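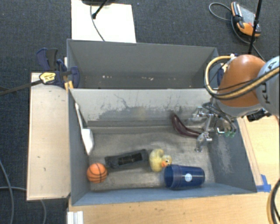 Bin picking software: what we kept and what we threw out
Speaker notes, Siv Åberg
2022-09-16

Opening
Say hello, name, team. I work on the Lornier stack, mostly on the part between the camera and the motion planner. Skip the company history. Ask who has run a pick loop for longer than an hour. It tells me how fast to go.

The task
Two bins, one arm, one fixed camera. Pick from the front bin, place in the rear one. Objects are the mixed set: duck, small basketball, cup, spatula and so on. No models of any of them. The planner gets a depth map and has to live with it.

Point at the spatula. It leans in the corner with the handle up along the wall. Our first sampler only made top-down grasps, and a thin handle next to a wall gave it almost nothing to work with. We now sample tilted approaches too, up to 40 degrees from vertical.

Perception
The bin floor is worn metallic gray and the back wall is scuffed. Both give us holes in the depth map. The old code filled holes with the nearest value, so we got small false ledges and the sampler liked them a lot. Bravo, the new filter, leaves holes as unknown. Unknown space counts as blocked for the fingers and free for scoring. Go slowly on this, people asked about it twice in rehearsal.

The cup is the other case. When it lies on its side, the open mouth shows up as an edge with nothing behind it. One finger inside and one outside is a good grasp. The segmenter used to split the cup into two objects and we lost that option.

Planning
Each cycle draws 500 grasp candidates. Collision check first, then score, then inverse kinematics on the best ones. We used to run the kinematics first – slow, and most of those candidates hit a wall anyway.

Walls are modeled as planes with the real slope. The bins flare outward, and treating them as straight boxes cost us reach near the top.

Hoses and cables on the wrist are a padded capsule in the collision model. Crude, but we have not found anything better that runs in time.

Control
Planner gives waypoints, Skoraretti turns them into joint commands. Time limit on a plan is 2,000 milliseconds. Past that the arm goes to the home pose and the cycle is logged as a skip. Do not call it a failure on stage, the table on the next slide keeps them apart.

Logging
The current log has 3,777 cycles. Every one stores the depth map, the candidate list and the chosen grasp, so any cycle can be replayed in Flosness with a different scorer. Show the replay if there is time. If the laptop is slow, use the recorded clip.

Questions likely to come up
Suction: not in this version.
Moving the camera to the wrist: tried in September, calibration drifted, went back to fixed.
Code release: the filter and the replay tool, not the planner.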